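My Afternoon with Iolanda Queiroz and Her Very Stubborn Tripod

Feb 8, 2019 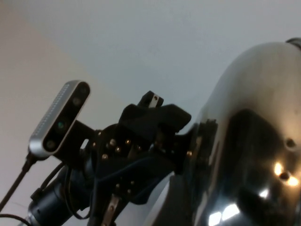
How I ended up at Cavalcanti

I'd wanted to talk to Iolanda Queiroz ever since my friend Tainá Bastos dragged me to her show of night pictures in November. Iolanda shoots harbors, rail yards and empty parking lots, always on long exposures, and she also happens to fix tripods for a living. She runs the repair bench at the back of Cavalcanti, a camera shop with a bell on the door that doesn't always ring. I own a carbon fiber Rekari with one leg lock that slips, so I brought that along too. (Yes, I was hoping for a freebie. No, I didn't get one!)

She had it in pieces before I'd got my recorder out.

"You shoot on the beach," she said, tipping the lower leg over a paper towel. I asked how she knew. "Because you have half of it in here."

Sand, mostly

I figured we'd start with her photos, but Iolanda wanted to talk about sand, so we talked about sand. She says it's behind most of the slipping locks she sees, and that people make it worse by tightening harder.

"They crank it down, and the grit cuts into the shim, and now it slips for real," she told me. "Then they come in and say the tripod is junk. It's a good tripod! Take the legs off twice a year, wash everything in plain water, let it dry overnight. A tiny bit of grease on the threads. Tiny! I've opened legs that looked like somebody had buttered them."

She wouldn't be drawn on which grease, except to say that the tube that comes with the Sutetti legs is fine and will outlive you. My shims were worn but usable. She put them back with the little tabs lined up in their holes, and I realized I'd had one of them upside down since last summer.

Twist or flip?

I had to ask. Every forum has this fight going, and I'm a twist lock person myself.

"Flip locks for students," Iolanda said. She teaches a weekend class with Wagner Fagundes, whose own tripod is an aluminum thing he bought 14 years ago and has never cleaned, to her horror. "You look across the parking lot and you can see who forgot to close one. With twist locks you find out when the camera goes down."

So she uses flip locks herself?

"No, no. Twist. They don't catch on my coat."

Her own setup is a four-section Sutetti with the center column taken out and left in a drawer. She hates center columns and went on about them for a good while, and I'll spare you most of it. The short version is that she'd sooner you bought taller legs. For the head she uses an Ident geared model that weighs more than my whole bag, and she loves it the way some people love an old truck.

"A ball head is quick, sure. But at night I'm not quick. I want to move the horizon a hair and have everything else stay put. With the ball, I fix the horizon and lose the corner, then I fix the corner and lose the horizon. Four minutes of this and the boat has left."

The boat picture

I asked which boat, and that got us to the photo I'd liked best in November, the ferry smeared into a gold ribbon along the dock. It was a 30-second exposure, and she made 27 of them before she had one she'd print. Wind was the problem. She had hung her bag from the hook under the legs, like all the books say, and the bag was swinging.

"So the bag is shaking the tripod that the bag is supposed to hold still," she said, laughing. "I let the strap out until the bag sat on the ground, just touching. After that, much better."

Kelly Pimentel, who printed the show, apparently pushed for a different version with the ferry nearly gone and only the dock lights left. Iolanda still isn't sure Kelly was wrong. She had both small prints in a box under the bench and made me choose. I picked the ribbon again, and she put them away without telling me what she thought of that.

What she'd buy first

Before I left I asked what she'd tell somebody with a first camera and not much money.

"Used legs, new feet," she said. "Rubber feet cost nothing and everybody's are worn down to a slant. And a head that holds what you own now, with the long lens on it. Try it in the shop. Point the camera down, lock it, let go, look through it. Does it sag? Buy another one."

Érica Fontes, at the front counter, called over that she had a decent used head in the case if I was asking for myself. I wasn't, but I looked anyway. My Rekari came home clean, with all its shims the right way up, and I've ordered the feet.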